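Notes on cloths, August

I went through the cloths again this month. The last sort was in spring and the drawer had stopped closing. What follows is mostly for my own reference, but Nawal Ramadan asked for the wash settings and it is easier to put them in one place.

The stock is white cotton, bought in a pack of 50 from Ciseo. I used to keep colored ones for different jobs. That worked on paper and failed at the washing machine, where the blue ones came out fine and the yellow ones bled onto everything. White only is simpler. Stains show, which tells me when a cloth is finished.

The working rule is one cloth per surface per day. At the end of the day it goes in the bin by the door, crumpled or flat, I don't care which. Folding a dirty cloth traps grit in the creases and the grit ends up on the next thing wiped.
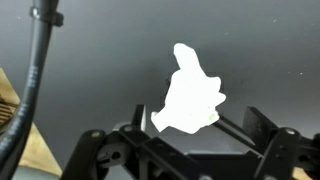

Page 8

The page number refers to the household and workroom notebook I have been typing up for this blog. Page 7 was drain cleaning and page 9 will be shelf paint.

**Black surfaces**

Matte black is the worst finish I have had to keep clean. Gloss black shows fingerprints, but they lift with one pass. Matte holds skin oil in the texture, and a cloth with any softener residue in it leaves a gray haze that looks like dust and doesn't come off like dust. I spent two evenings on this before I worked out that the cloth was the source.

Current method for a long matte black table:

1. Clear it completely. Wiping around things leaves outlines.
2. Dry pass first, short side to short side, with the cloth bunched loosely in the hand.
3. Shake the cloth out over the bin.
4. Damp pass with plain water. Wring until it stops dripping, then wring again.
5. Dry pass with a second cloth before the water evaporates by itself.

Spray cleaner goes on the cloth and never on the table. I tried the Doltow concentrate at the dilution on the label and got streaks. At half that strength it was acceptable. Plain water was better than both, so the bottle is now under the sink for the stove.

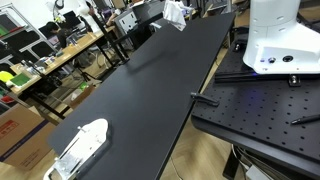

**How often does a long black table need a damp wipe?**

Once a week is enough if it gets a dry pass daily. Go to twice a week when there is cardboard being opened nearby, as box dust settles on black faster than anything else I have dealt with.

**Wash settings**

Hot cycle, half load, regular powder, no softener. Softener coats the fibers and they stop picking up water. If a batch has already been through with softener, run it again with a cup of white vinegar and no detergent. Two of those cycles brought mine back. Keep lint-heavy items out, towels especially.

Drying on a rack takes overnight. The dryer is quicker but fills the filter.

**Storage**

The drawer holds 52 cloths if they are folded in thirds and stood on edge. Stacked flat it holds fewer and the bottom layer never gets used. Anything with a frayed hem gets a corner snipped off and moves to the floor bucket.

The next order will probably come from Daza, who sell the same weight of cotton in a pack of 100. I have asked them for a sample and will wash it five times before deciding.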